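How I Pack Shirts for a Long Weekend

I used to roll everything and hope for the best, and my shirts came out looking like old lettuce! My friend Gemma Lo Presti got me folding flat, and I've stuck with it ever since. Start with a knit shirt, stripes if you have one (you can see right away when they go crooked).
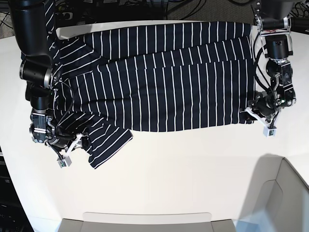
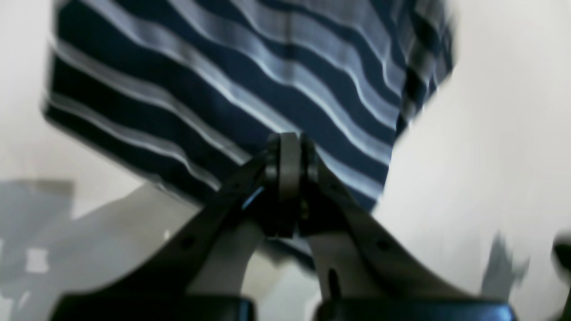
Step 1: Fold
Lay it face down, smooth it from the middle out, then bring in the sides and sleeves. Turn the hem up toward the collar and stop short of it.

Step 2: Stack
I take 4 shirts, heaviest on the bottom, and flip every other one so the collars don't pile up at one end.

Step 3: Fill the gaps
Socks go down the sides, belt around the edge. Shoes in a bag, please! Then zip it up and hang everything when you get there.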